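Rosaire Caron had been meaning to write back to his sister since December, and every evening he sat down at the kitchen table with good intentions and a cup of tea, and every evening the tea won. It was the house, you see. She wanted to know whether to sell their mother's place in Melora, and he didn't want to say yes, and he couldn't in good conscience say no – the roof alone had swallowed 600 dollars, and that was just the corner over the pantry.

So he wrote about the pear tree instead. He wrote about the 14 stairs, and the fifth one that always gave them away when they came in late, and how their mother would call out both their names in the dark, to be safe. He filled three pages that way, and by the end of the third he found he'd said yes after all, somewhere between the stairs and the pears.

He mailed it before he could change his mind. 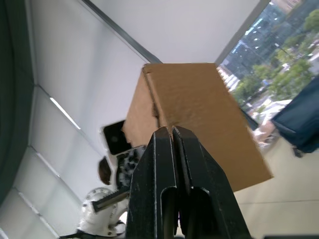
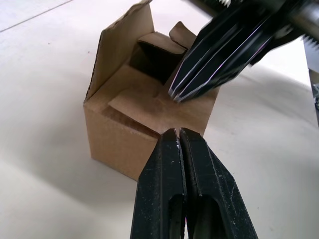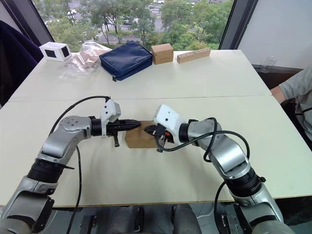
Murray Sawatzky thought he should have held out for the pear tree, at least, and told him so for most of an afternoon.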